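Grelside teardown project: where we're at
28 November 2020
To: Sadao Koyama, Prikton Fund
From: Kanako Chiba

Hi Sadao,

You asked for something shorter than the last one and with fewer graphs, so I've left the graphs out altogether (they're in the shared folder if you get the urge). The quick version is that the memory work is in good shape, the processor work is better than I'd feared, and I've spent more time on lighting than I ever planned to.

What we've been doing

Since the last report we've moved from loose boards to whole computers. Everything now happens with the motherboard still sitting in its case, which is how the machines arrive at the Barbu depot and how they'd need to be handled there. It's a much tighter job for the arm! On a bare board it can come in from pretty well any angle, but inside a tower there's the drive cage on one side and the power supply on another, and the planner has to find a way down between them.

The method itself hasn't changed much from the proposal. The overhead view gives us a rough position for each part, the arm moves in close, and then the wrist camera takes over for the last little bit. Narkum (our name for the software that does that handover) now looks for the socket frame first and works out the angle of the board from its edges. We used to have it look for the processor, and it got badly confused by reflections off the metal lid.
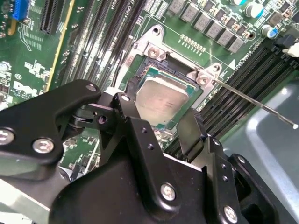
Wrist camera view at the processor socket, with memory slots on both sides.

You get a feel for how little room the fingers have in there. The lid also picks up bright streaks off the lights, and for a while those streaks were being read as part edges. We fixed most of it by taking two exposures and throwing away anything that only shows up in one of them. I'm a bit embarrassed by how simple that is, given how long I spent trying fancier things.

How it's going

For memory, we ran 80 removal attempts on cased machines and 51 of them came out clean on the first go. I'd hoped for more, but nearly all the misses were the same problem: the finger landed on top of the slot latch and didn't push it outwards. That's a positioning error we can measure, so I'm optimistic (cautiously). A retry after backing off and looking again seems to rescue a lot of them, and I'll have proper numbers on that for you next time.

For the processor, we're only at the stage of approaching and touching. The arm lines up with the socket, closes in beside the chip and stops. I don't want to start lifting until the force limits are sorted out, as a bent pin would wipe out the resale value and the whole point of the project is that these parts get used again.

We've also got 1000 labelled wrist images now, which was the target for the entire first year. The labelling went faster once we stopped outlining every little capacitor and stuck to the things the arm cares about: slots, latches, screws, sockets.

The Dell towers have turned out to be a good choice for the main test machines. They open up without any fuss, the panel comes away and the insides are laid out sensibly, so I'd like to keep using them for the comparison tests.

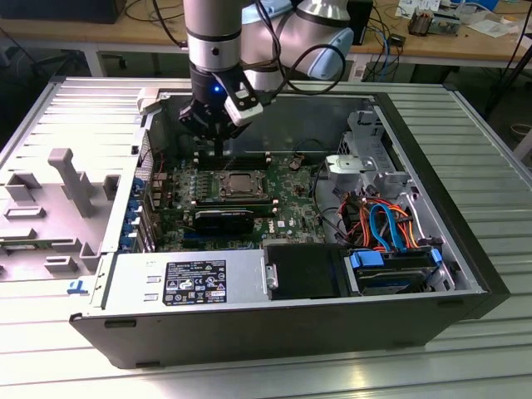
What's next

In December I want to get the following done:

Rerun the memory tests with the new latch routine, same machines and same lighting, so the two sets can be compared fairly.

Put a force limit on the processor approach and try the first lifts, using scrap boards to begin with.

Work out what to do about cables. At the moment I tuck them aside by hand before each run, and that won't fly at the depot.

Money and time

We're under on parts and over on hours. I've used 60 percent of the equipment line, and I don't expect any big purchases before the new year apart from a spare set of fingertips. The extra hours went on the exposure business I mentioned. If you're happy for me to shift a bit from equipment to wages, could you let me know in writing? The Grelside office won't take my word for it.

Happy to do a call if any of this needs more colour.

Cheers,
Kanako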